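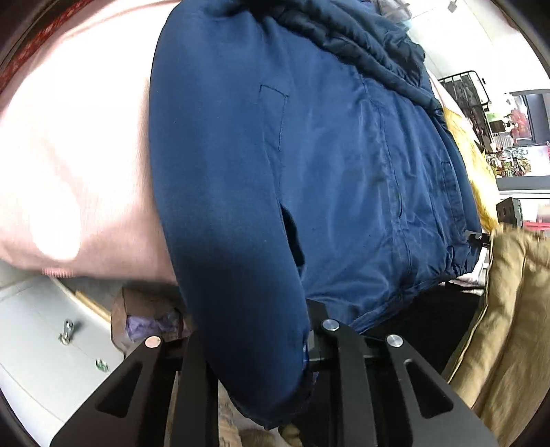 La Fête des lumières de Namley ouvre la saison des événements du quartier et se déroule en plein air, du premier stand jusqu'au parvis de la salle Lelum. Les questions ci-dessous sont celles que nous recevons le plus souvent par courriel. Pour la tenue, prévoyez plusieurs couches : une veste zippée à capuche ou à col épais, comme la bleu marine de la photo, convient bien pour le début de soirée, avec un pull dessous pour le concert. Les parapluies sont acceptés dans la rue mais pas devant la scène.

Quand la fête a-t-elle lieu ?
Le vendredi 28 février 2025, de 17 h à 22 h 30. L'allumage des façades est prévu à 18 h 15. Le marché ouvre dès 17 h et ferme une demi-heure avant la fin.

Où se trouve l'entrée ?
L'entrée principale est à l'angle de la rue Huerta et de la promenade. Une seconde entrée, côté gare, est réservée aux poussettes et aux fauteuils roulants jusqu'à 19 h, puis ouverte à tous.

L'entrée est-elle payante ?
Non. Seul le concert en salle demande un billet. La salle Lelum compte 807 places, toutes assises et non numérotées. Les billets sont vendus en ligne et, s'il en reste, au guichet à partir de 18 h. Le guichet prend la carte et les espèces.

Peut-on se faire rembourser un billet de concert ?
Oui, jusqu'à la veille à midi. Passé ce délai, vous pouvez donner le billet à quelqu'un d'autre, le nom n'est pas contrôlé à la porte.

Qui joue cette année ?
Rommel Baluyot et son quintette à 20 h 30, en salle. Sur la scène extérieure, la fanfare de Namley joue à 18 h 30 puis à 19 h 45. Le programme de la scène extérieure peut bouger d'un quart d'heure selon la durée de la parade.

À quelle heure passe la parade ?
Départ à 17 h 30 devant l'ancienne poste, arrivée sur le parvis pour l'allumage. Les enfants qui veulent défiler avec une lanterne doivent être au point de départ à 17 h 10, accompagnés d'un adulte. Pas de bougies dans les lanternes, uniquement des piles.

Combien de personnes attendez-vous ?
L'an dernier, nous avons compté 2 302 entrées. Avec le beau temps, l'édition précédente était montée à 2 642. Entre 18 h et 19 h, la rue Huerta est très dense et il vaut mieux passer par la promenade.

Où se garer ?
Le parking Jesten est gratuit à partir de 16 h. Les rues du périmètre sont fermées aux voitures de 15 h à minuit, riverains compris. Deux navettes font la boucle entre le parking et la gare, la dernière part à 22 h 45.

Les chiens sont-ils admis ?
En laisse, dans la rue et au marché. Ils ne sont pas admis dans la salle.

Que se passe-t-il en cas de pluie ?
La fête est maintenue. En cas de vent fort, la parade est annulée et la fanfare joue dans le hall de la salle. La décision est affichée sur la page d'accueil à 14 h.

Je voudrais tenir un stand. Est-ce encore possible ?
Les emplacements du marché sont tous attribués. Pour la fête de printemps, en mai, écrivez à Brayden Ouellet par le formulaire de contact en précisant ce que vous vendez, la longueur du stand et vos besoins en électricité.

J'ai perdu quelque chose sur place, que faire ?
Pendant la soirée, adressez-vous au point info du parvis. À partir du lundi, les objets trouvés sont à l'accueil de la salle Lelum, aux heures d'ouverture du guichet.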